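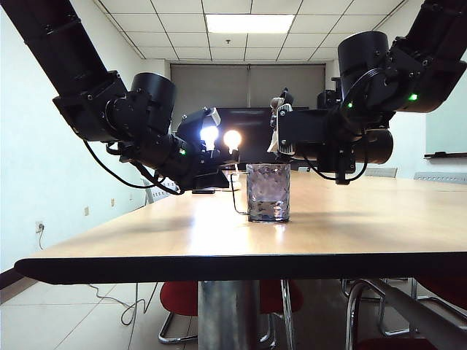
¿Por qué la masa madre sabe ácida si solo lleva harina y agua?

Porque en ella viven bacterias lácticas que se comen los azúcares de la harina y sueltan ácido láctico y acético. Las levaduras, mientras tanto, producen el gas que levanta la miga.

Tema 2. Fermentaciones lentas

¡Y aquí empieza lo bueno! El láctico recuerda al yogur, es suave y redondo; el acético pica en la nariz, como el vinagre. La proporción entre los dos cambia con la harina, la hidratación y la temperatura, así que el mismo cultivo puede dar panes muy distintos en julio y en enero (probadlo en casa, de verdad que sorprende).

Para la práctica usaremos el cultivo Lira, que refrescamos a las 9 de la mañana con harina Fornmont. La fórmula base lleva una hidratación del 70 %: por cada 100 g de harina, 70 g de agua. El porcentaje panadero se calcula siempre sobre la harina, nunca sobre el peso total de la masa — es el error más repetido en los exámenes. 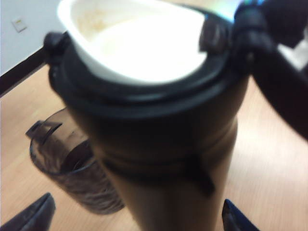
Otra cosa que conviene tener clara es la diferencia entre fermentación en bloque y fermentación final. En la primera la masa entera gana fuerza y aroma; en la segunda, ya formada la pieza, se decide el volumen. Si os pasáis en la primera, la segunda no lo arregla.

Apuntad en el cuaderno la hora del refresco, la temperatura de la masa y el olor (¡con vuestras palabras, cuanto más raras mejor!). Para la próxima sesión, leed el capítulo de enzimas del manual Bridis y calculad el agua necesaria para 223 g de harina con la fórmula base.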